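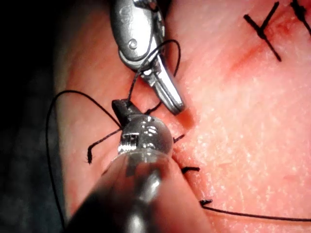 Two instruments, black thread in several places, and a few stitches already in.

Knot phase classifier is suspiciously good. What did I do wrong?

slackline_gullar
Robotics > Surgical automation > Methods

I'm working on Gullar, a small project that tries to label the phases of a suture from wrist-camera video. We cut each demonstration into 6 phases (grab needle, drive, pull through, wrap, cinch, trim) and train a network to say which one it's looking at. The plan was to use the labels to trigger scripted motions later. We have 56 demonstrations, recorded on 3 practice pads.

My first result was 97% accuracy on the test frames. I'd like to be happy about this. Unfortunately I've met my own code, and it has never been this good at anything.

The split was random over frames, 80/20. Then I put a gray box over the instruments and retrained, expecting a disaster, and lost almost nothing. So the network can recognize a wrap without seeing the tools doing the wrapping. I don't think it's psychic.
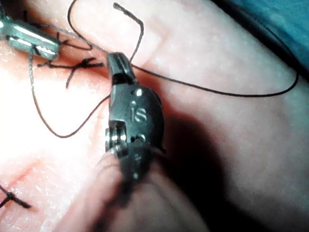

Typical input: finished knot left of the jaw tip, another in the lower left corner.

Is it reading the old knots? Or the glare? And if I crop them out, is that a fix or am I just hiding the evidence? The abstract for the Sasthorpe workshop is due Sunday and currently contains the word "robust."

drillville_dan_the_pad_man

Take out "robust" first. That part is free.

Your split is the problem. Neighboring frames in a video are nearly the same picture, so with a random split the network has seen a close cousin of every test frame during training. It looks up the cousin and copies the label. Old knots, glare, shadows, a crease in the pad, they all work fine as an address, and your gray box leaves most of them in place.

Split by whole demonstration, and then, more painfully, by pad. Train on two, test on the third, rotate. Report all three numbers and resist the urge to average them into something prettier. When we did this at Drillville our own score went from 94 to 61, and we had a quiet lunch.
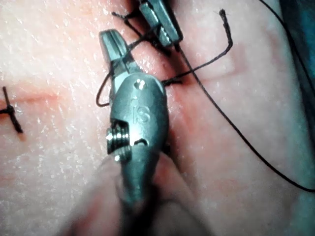 Phase labels are the other thing I'd check before blaming the network. Where does "wrap" stop and "cinch" start? Give the same clips to 2 people who haven't discussed it and you'll find out how firmly your lab believes in its own definitions. Thread makes it worse. With a loose loop hanging on one side of the wrist and a taut strand running off on the other, one person sees slack and calls it wrap, the other sees tension and calls it cinch, and both can point at the same frame to prove it. Write the rule in terms of one specific piece of thread, say the loop at the jaws, and ignore the rest. If your annotators agree 80% of the time on boundary frames, a network scoring 97 on those frames is matching one person's habits.

As for cropping, leave the knots in. You'll have them in view whenever you close a real line of stitches. Just make sure they can't tell the network which demonstration it's in.
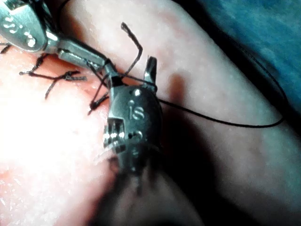

vanleeuwen_bench2

Mostly agree with the answer above, but splitting by pad with only three pads gives you a very noisy result. One odd pad and your paper says the opposite. I'd keep the demonstration-level split as the main number and put the pad rotation in a table next to it, labeled as what it is.

Also run the background test properly. Train on the masked frames only, using the new split. If accuracy drops to near chance, the leak was the frames. If it stays up, the rest of the view still says something about phase, maybe thread layout, and that's worth a paragraph. Don't mask with a fixed gray box whose size follows the tools, by the way. We did that in December and the network learned the box.

knotmyproblem

have you tried more data

slackline_gullar

Reran it split by demonstration: 68%. By pad: 66, 59, and one I'm going to look at again after coffee. Abstract now says "preliminary." Mask test is running overnight, and yes, my gray box followed the tools.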